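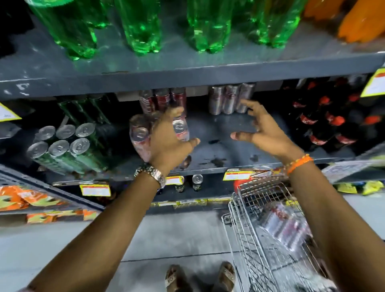
Tagle Headband Kit
Egocentric capture for manipulation data
by Skukgate

In stock. Ships from Tilside, Monday to Friday. Orders in after lunch go out next working day.

What it is

A head-worn camera, a belt pack and the software to turn a morning of normal work into episodes a policy can train on. No teleop station, no leader arms. The person does the job with their own hands and the kit records it. Restocking, shopping, picking, packing, kitchen work, laundry. If a person can do it standing up, Tagle can log it.

Built for teams who need lots of different places more than they need perfect joint angles. Pretrain on human hands, then finetune on your robot with whatever teleop data you have.

What you get from a store session

Grocery aisles are what most customers start with so we tuned the defaults there. Two-handed grasps on shrink-wrapped multipacks, one hand lifting while the other gets ready for the next item. Shelf to cart transfers. Shiny film, see-through bottles, packs jammed in tight under a shelf lip, price labels everywhere. Stuff that is a pain to simulate.

Watches and bracelets can stay on. Hand tracker handles them and we would rather you had the variety. Same for sleeves. Gloves are ok if they're thin, thick winter ones will drop tracking.

In the box

Headband with camera module (one size, dial at back)
Belt pack with battery
Spare battery
Cable, coiled, right-angle plug
6 foam pads, washable
Calibration card
Hard case
Quick start sheet

Not in the box: memory card. Use a fast one. Slow cards drop frames and you wont know till upload.

Specs

Weight on head: 208 g
Battery swap: hot, recording continues
Controls: one button on the belt pack, short press starts and ends an episode, long press marks it bad
Audio: off by default, can be switched on per project
Sync: clap or card flash
Operating: indoor, dry. Not rated for rain

Software

Zesesa comes with the kit, 14 months of updates included. After that it keeps working, you just stop getting new versions.

Pulls episodes off the card, finds hands, fits a hand pose per frame, cuts long recordings into single actions (reach, grasp, lift, place). You check the cuts. Please check the cuts. The splitter is good on shelf work and only fair on anything with a long pause in it, like reading a label.

Faces and payment screens get blurred on the laptop before anything uploads. Blurring can be set stricter, not off.

Text labels: type your own or start from the suggested ones. "Pick up pack of cans from middle shelf" trains better than "grab item". Be boring and be consistent. Pick one word for cart and stay with it.

Exports to the usual episode formats plus plain video with a table of poses. Export templates can be edited.

Getting decent data, short version

Tilt the camera down further than feels right. Hands should be in view at the reach AND at the drop. Most rejected episodes we see are fine at the shelf and then lose the hand over the cart.

Look where you work. Don't glance at your phone mid episode.

Move at normal speed. Slow careful grasps look weird to the model later.

Keep the fumbles. Regrasp is useful, mark it bad only if the item never gets where it was going.

Change aisles. 20 episodes at one shelf, then move on. Change people too if you can.

Get permission from the store in writing before you record. There's a template letter in the download folder, edit it to suit.

Whats new

Update posted December 21, 2023. Better hand fit behind clear plastic film. Faster import. Fixed the bug where the left hand got labeled right after a battery swap, sorry about that one. If you imported in November with the old version, re-run the pose step on those sessions, no need to recut.

Known issues

Dial at the back loosens over long sessions, retighten at each battery swap. New dial coming.
Wire carts confuse the depth estimate close up. Pose is fine, depth isnt.
Zesesa window opens off screen on some two-monitor setups. Unplug one, open, plug back in.

Returns and repairs

Unused kits back any time before the calibration card is opened. Repairs go through the Tilside bench, email first so we can send a label. Pads and batteries sold seperately.

Questions on bulk orders, rental or custom export: ask for Hortensia Chávez at the sales desk. Tell her how many people will be wearing it and where.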